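December
By Javiera Troncoso

I've been meaning to write up the Dawber slow cooker for ages, mostly because three of you have asked whether it's worth it and I keep forgetting to reply. Sorry!

I bought mine in the Gristthorpe sale for £33, down from a price I didn't believe anyone had ever paid. It replaced a Sutix with a cracked lid that I'd been using with a dinner plate on top (it worked fine, don't judge me).

First the good stuff. The pot is heavy and goes in the oven, so you can brown the top of a hotpot without dirtying another dish. Low really is low - my old one used to boil everything to rags by lunchtime. I've done beef shin, a lentil thing, rice pudding and far too much red cabbage, and the only flop was the rice pudding, where I was stingy with the milk. It feeds six if nobody's greedy. We're greedy, so it feeds four and a bit.

Now the moans. The dial has no click to it, so you never quite know if you've gone past Low until you bend down and squint. The lead is silly short. And the handles get hot, properly hot, so keep a cloth nearby. I burnt my thumb on the second night and said a word my mum heard down the phone.

Washing up is easy enough. Soak it overnight and the worst slides off, though there's a brown ring round mine now that I've stopped fighting.

Would I buy it again? Yes, at the sale price. At full whack I'd look at the Pornum first, as my sister swears by hers and it has a timer.
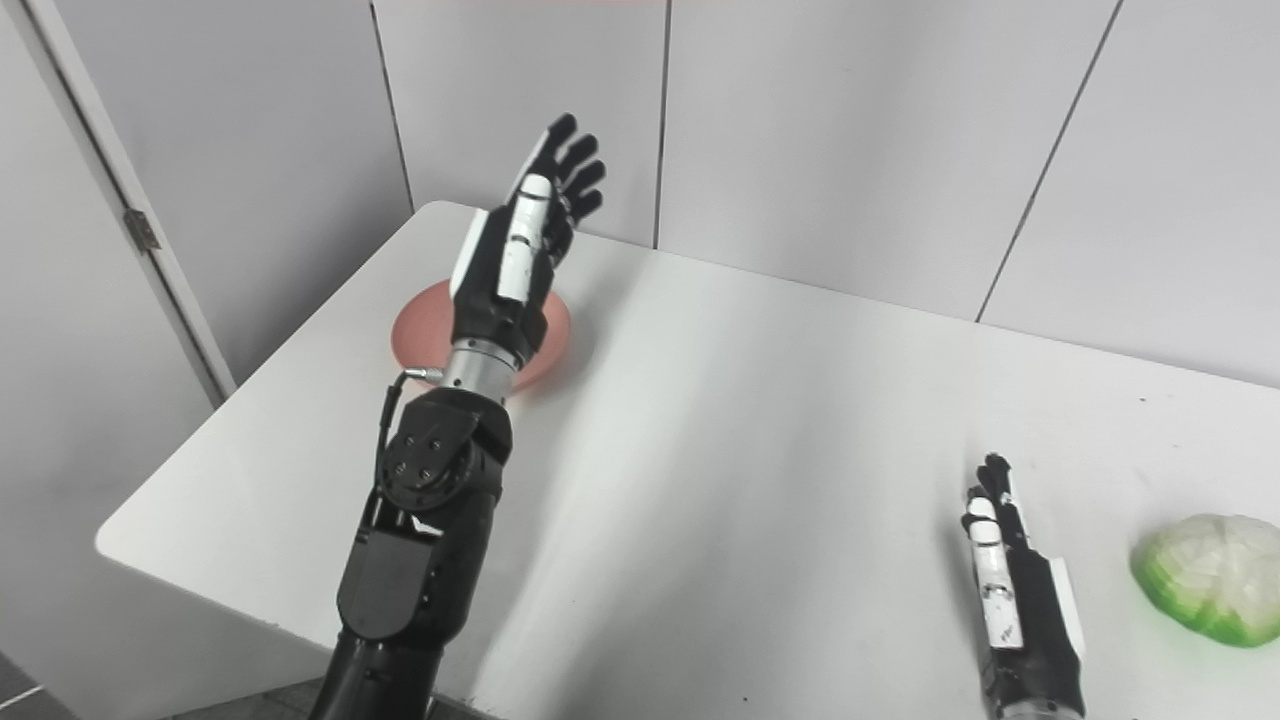

What I cooked in it this month

Beef shin with barley, twice. Red cabbage with apple. A chickpea stew that wanted more salt.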